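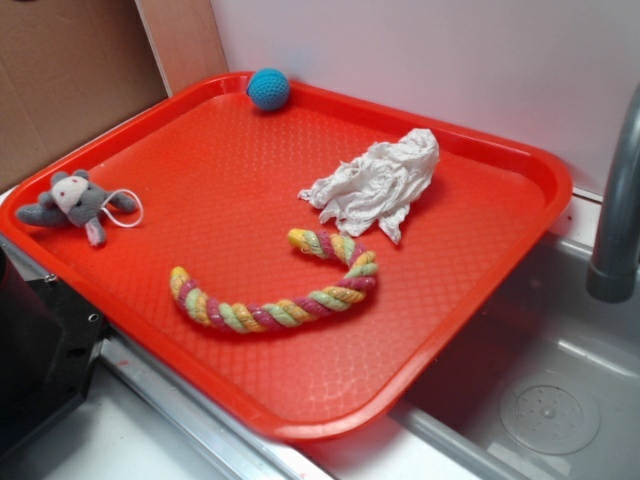 Illthorpe House - Kitchen and Playroom Walk-Through
Checked by: Ross Gillies
Date: April 16, 2021
Last full check: February

Mark OK, FIX or N/A. Comments next to the item please, not on the back.

1. ENTRY AND HALL

Front door closes by itself - OK. Slams a bit. Closer needs a quarter turn.
Floor mat flat, no curled corners - FIX. Left corner curling again, taped for now.
Exit sign lit - OK
Coat hooks above child eye level - OK
Hall light switch plate - FIX. Cracked. Not live parts showing but change it this week.

2. KITCHEN

Extinguisher on bracket, pin in, needle in green - OK. Tag number 677.
Fire blanket reachable without leaning over the stove - FIX. Still on the wall behind the stove. Same comment as February. Move it to the door side, two screws.
Stove knobs covers on - OK, one loose
Hot water at hand sink - OK after adjusting. Was too hot on first try, turned down at the heater, rechecked after lunch.
Knives locked away - OK
Cleaning products in high cupboard, original bottles - FIX. One spray bottle with no label, smelled like floor cleaner. Poured out, bottle binned. If you decant it, label it.
Fridge temp log filled in - FIX. Gaps. Fridge itself is fine, read 38 F.
Freezer seal - OK
Outlets near sink trip when tested - OK, both
Under sink - dry, no drips. Old bucket still there, can go.
Counters clear of toys before food prep - see section 3

3. TOYS AND SMALL ITEMS

Soft toys washed on schedule - OK
Loose eyes, buttons, seams - two pulled. One bear, one rabbit. In the mending bag.
Strings and loops - FIX. Go through the whole basket. Anything with a long loop gets cut short or goes up to the older room. No exceptions for favorites.
Crocheted and knitted items - tug test each one. Stuffing showing means out.
Trays and bins wiped down - OK
Battery doors screwed shut - OK except the Sketar keyboard, screw missing. Batteries taken out untill we find one.

4. PLAYROOM

Shelves fixed to wall - OK. Shook all of them.
Window locks - OK
Blind cords tied up - FIX. Far window cleat came off the wall. Cord wrapped on the latch meantime, not good enough.
Nendora play mat - edges lifting by the radiator. Trim or replace. Ask about price first, last one came in at $86.
Radiator cover - OK
First aid box - short on small bandages and the cold pack is used. Reorder.

5. OUTSIDE

Gate latch - OK, stiff
Fence - FIX. One board loose behind the shed, nail sticking out. Hammered flat, needs a proper screw.
Shed locked - OK
Drain cover - OK
Steps - mossy on the shady side. Scrub before it rains again.

6. PAPERS

Alarm test written in book - OK
Emergency numbers by phone - FIX. Old plumber still listed. Hà has the new number, write it in pen.
Sign-in sheets - OK
Gas inspection - not due yet, folder 444 in the office

BEFORE NEXT CHECK
Fire blanket first. Then blind cord, then fence board. Rest can wait a couple weeks.
Receipts to me, not in the drawer. Need the ones from the hardware store aswell, short $19 on the last batch.

Signed R. Gillies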